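Holport Makers' Club - notes from the April meeting

Taken by me, Hwa-young, on the back of an order form and typed up at home, so forgive the gaps. We started at 7.30, or as near as we ever get.

There: Senyo Ametepe (chairing), Harsh Negi, Marcelino Queiroz, me. Apologies from Emiliano Valcárcel, who did send his notes on the rails, bless him.

1. Last month's notes
Agreed, once Harsh had made me correct the spelling of Flulen. Twice!

2. The sweeping board
Most of the evening went on this. We're all fond of the tan board now, scuffs included, and Senyo thinks it should stay as it is for the open afternoon. I'd quite like to rub it down first, but I was outvoted. The black rails along the one edge are staying too, with the gap left between them so the red pieces have a way through to the grey tray. 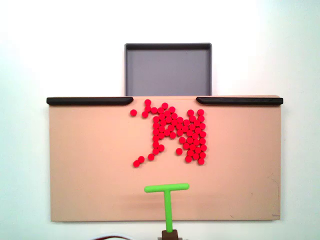
Do all the pieces have to go through the gap to finish a round? Every last one has to end up in the tray, strays included, and Senyo will put that at the top of the rules sheet.

Marcelino asked whether the gap ought to be narrower for grown-ups. Long chat, no decision. Emiliano's notes say leave it alone until people have had a proper go, and I'm with him on that one.

3. Pushers
Harsh has been comparing shapes and is very keen on the T shape - a straight shaft with a short crossbar on the end, like a little rake. He prefers the bright green for showing up against the board, and I must say I do too. Marcelino wants a wider crossbar. Harsh says a wide one will only shove half the pieces up against the rails, and round we went for a good while.

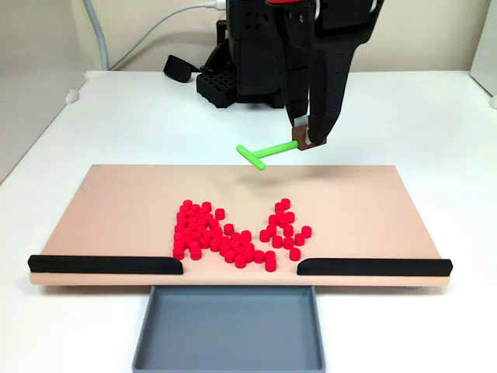 We settled on keeping the short crossbar for now and Marcelino making one wide one at home to try against it (his own time, his own materials, he was very clear). He'll bring it next month.

4. Money
We have £226 in the account. Amaral want £85 for the table covers, which everyone thought was steep, but they are nice covers. Agreed to ask Nanditora for a price before we say anything. Harsh to write to them.

5. Open afternoon
Rounds to be kept short, 8 players at a time on the list and the rest can have a biscuit. I'm doing the sign-up sheet. Senyo has asked for 20 copies of the rules in large print.

6. Anything else
The hall key is sticking again. Marcelino has some graphite for it.

Finished at 9.10. Next meeting same place, and it's Harsh's turn to bring milk.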